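Planning an Equipment Budget for a Small Manipulation Lab
Course notes, week 7
Instructor: Vikas Awasthi

Welcome back, everyone! Last week we went through arms and mounts, and a good many of you wrote to me afterward asking the same thing in different words: what do I buy first, and how do I keep from spending the whole grant by January? So this week we'll stay with money, and I'll try not to wander too much (I will wander a little).

1. Start from the task, then price the hands

Write down what the hands have to do before you open a single catalog. If your project is tidying a desk, you need a desk, the ordinary clutter that lives on one, and something to pick it up with. For a project like that I'd price a pair of hand-held grippers before any arm at all, so that a person can do the task while you find out whether your idea makes sense. The arm can wait for the second order.

When you price a pair, price everything that rides along with it. Tracking markers, mounts, chargers and spare jaw tips all belong on the same line of the sheet, or they'll turn up later as a string of small surprises. My own first sheet had the grippers on it and not one mounting bracket, and I paid for rush shipping three times that term.

Look at how ordinary the props are on the table below. A keyboard, a mug, a thin cable and a scrap of paper cost next to nothing, and the marker cubes on the two grippers are the sort of part that slips off a first draft of the budget.

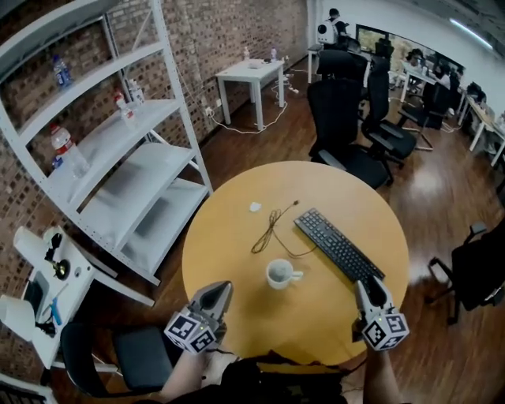
2. Furniture, power and floor space

People laugh at this section and then they come and see me in office hours. Tables, shelving, chairs, power strips and decent lighting are equipment too. Walk through your room with a tape measure and mark where people will stand, where they'll sit, and where the cables will run.

3. A worked comparison

Take two quotes for the same accessory kit. Hellum asks $781, with spares included. Karnus asks $136 less, which brings it to $645, but charges $43 for each spare jaw tip. Buy four tips from Karnus and you've spent $817, so the cheaper quote has quietly become the dearer one. Please do this sum for your own project, with your own guess at how many tips you'll wear out, and bring it on paper.

Comments

Fikri Simanjuntak: Thank you for the spares example! We had three tips in our plan, so Karnus still comes out ahead for us, by seven dollars. Should we count shipping?

Vikas Awasthi: Yes, please do, both ways if there are returns. Seven dollars won't survive a single parcel.

mgr_lab2: Could you post the blank sheet again? The link from week 5 asks me for a password.

Related items
Week 6: Arms and Mounts
Reading a Vendor Quote Line by Line
Barbosa Room Booking and Storage Rules
Lease or Buy: The Prelix Worksheet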